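# Folding and storing heavy knits

Sweatshirts, ribbed sweaters, thick leggings and winter socks take up more room than everything else in the dresser put together. They also stretch if they hang, pill if they rub, and come out of a crowded drawer looking slept in. Most of that can be fixed at the folding stage. The notes below are what I do at home, in the order I do it.

## Before you fold

Make sure the piece is dry all the way through. The places that stay damp longest are the cuffs, the waistband, the underarm seams and the inside of a hood. Pinch them between two fingers. If they feel cooler than the rest of the fabric, give them another hour on the rack.

Fold within the day if you can. A knit that has been balled up in a basket since morning will hold those creases, and you can't iron them out of a thick rib without flattening it. If it's too late and the creases are in, hang the garment in the bathroom while someone showers, then lay it out and smooth it by hand.

Shake each piece once, hard, holding it by the shoulders or the waistband. Then lay it face down and run your palm from the middle outward. On ribbed fabric, go with the ribs. Pushing across them spreads them apart and the fold won't sit straight.

## Lint

Dark knits show everything. I go over them before folding and again on the top layer after. A sticky roller is fine for a quick pass, but it leaves a faint tackiness on thick cotton if you use it every week, and then the fabric picks up more than it did before. A slightly damp rubber glove works better. Stroke in one direction only and the fluff gathers into a roll at the end that you can pick off.

To keep lint down in the first place:

- Wash dark knits apart from towels. Towels are the source of nearly all of it.
- Turn them inside out.
- Check pockets for tissues. Check them again.
- Clean the dryer screen before the load as well as after.
- Don't fill the drum more than halfway with heavy items.

Pills are a different problem and a roller won't touch them. Use a fabric shaver or a plain disposable razor held nearly flat, with the cloth pulled tight over a book. Go lightly around seams – a razor will open a stitch before you notice.

## The surface

Fold on a table, not on the bed. A mattress gives under your hands and the layers slide. A smooth tabletop is good because you can slide the whole folded piece to one side with your forearm and start the next. Wipe it first and let it dry. Crumbs and dried spills end up pressed into the underside of the bottom layer.

Kitchen counters work too, and the height is easier on the back. If you are short on counter, an ironing board is better than nothing for socks and leggings but too narrow for a sweatshirt.

## Sweatshirts and sweaters

1. Lay the garment face down with the hem toward you.
2. Fold one side in toward the middle, and lay the sleeve straight down along the body. Don't let the cuff run past the hem.
3. Do the same with the other side. The two sleeves should lie next to each other. If they overlap you get a ridge down the center.
4. Fold the hem up a third of the way.
5. Fold again to the neck.

For a hooded one, fold the hood down over the back before you start step 2. Drawstrings go inside the hood.

Don't press down on the finished fold. Thick fabric wants a rounded edge, and if you flatten it with your hand you'll have a hard line across the chest when you put it on. The weight of the pieces on top does enough.

## Sweatpants and thick leggings

Fold in half lengthwise so one leg lies on the other and the crotch seam points out to the side. Tuck that point in so the edge is straight. Then fold in thirds from the ankles up.

The waistband is the thickest part, and it should end up at the bottom or on the outside. When it's in the middle the stack rocks and slides. With wide elastic I also leave the waistband flat and don't stretch or roll it. Elastic stored under tension for a season comes out wavy.

Ankle cuffs can be a nuisance because they pull the leg in. Smooth the fabric just above the cuff, where it puffs, before you make the first fold.

## Socks

Thick socks should not be balled. Turning one cuff over the other keeps the pair together, but it stretches the top of the outer sock every time. Lay one on the other, heels matching, and fold in thirds. Stand them on edge in a shoebox. Mine came from a pair of Kerkow boots and holds 17 pairs if I push a bit.

## Stacking

Put the heaviest item on the bottom and the widest fold with it. Everything above should be the same width or narrower. If one side of a stack starts to climb, it is nearly always because all the thick edges are on the same side. Turn every other piece around so the rounded fold faces front on one and back on the next.

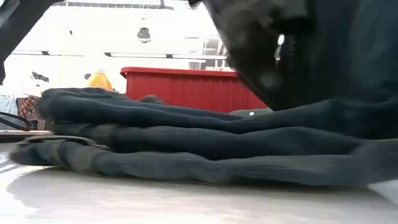

Four sweatshirts is as high as I go on an open shelf. Five will stand, but you can't pull out the lower ones without dragging the rest along. In a deep drawer I give up on stacks altogether and stand the folded pieces on edge, spine up, like files. You can see every color and the ones at the back get worn too.

If all your knits are black or charcoal, sort by weight and keep one kind to a row. I tried sorting by shade and it was no use in the light of our bedroom before seven.

## Shelves and bins

Measure the shelf before you decide on a folding width. Ours is a Botholm unit with shelves deeper than they look, and for a year I had a row of sweaters in front with wasted space behind. Folding in halves in place of thirds fixed it.

Wire shelves leave marks. Put down a piece of cardboard or a thin cutting mat, cut to size. For bins I use two of the Pastska fabric ones with handles. The large size is too large for knits, and once it's full it sags off the shelf when you pull it.

Leave a hand's width of air above the top of a stack. It makes putting things back easier, and it keeps you from jamming in one more.

## Putting them away for summer

Wash everything first, including what looks clean. Moths go for skin oils and food spots. Wool and wool blends go in a closed container. Cotton can go in a zippered bag or an old pillowcase.

Don't use vacuum bags for thick ribbed knits if you can help it. They save a lot of space, and they also press the ribs flat – I had a cardigan that took until January to look right again. If you have no choice, take out only half the air.

Cedar blocks need sanding once a year or they do nothing. I use 200 grit, a few strokes per side. The Cao sachets I tried smelled strong for a month and then not at all, and the smell got into the cotton.

Label the bag on the end that faces out, with what's in it and the size if there are kids' things. Store it off the floor. A basement shelf is fine if it's dry, but cardboard boxes down there will take up damp from the concrete, so use plastic and open it once in midsummer to check.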